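What Is a Blockchain? (And Why Does It Need So Many Computers?)

Hi, I'm Zakhar Palamarchuk, and I get asked about digital coins a lot, mostly by kids at the Drandville library. So grab a snack and let's go! 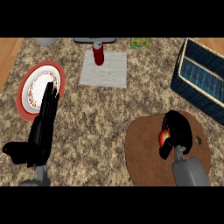 Start with a notebook

Say your class has its own pretend money called Plotenach. You write every swap in a notebook: "Mia gave Sam 3 coins." Easy! But what if a sneaky person rubs out the 3 and writes 23? Uh-oh.

Now give everybody a copy

If every kid in class has the same notebook, the cheat gets caught fast. You all compare pages – and the odd one out gets ignored. A blockchain works a lot like that, only the notebooks are computers, and there can be up to 3000 of them (big coins have even more).

So where do the blocks come in?

A block is one page of the notebook. When it's full, it gets a special code worked out from everything written on it, and the next page copies that code at the top. Change one tiny thing on page 73 and its code changes too, so it won't match page 74 any more. I love this bit!

Can I lose my coins?

Yep, you can. Your coins are locked with a secret key, a bit like a really long password. Lose the key and there's usually no one to ring for a new one. Prices jump up and down as well, so always talk to a grown-up before real money is involved.

Next time I'll tell you what miners do – no shovels, sorry!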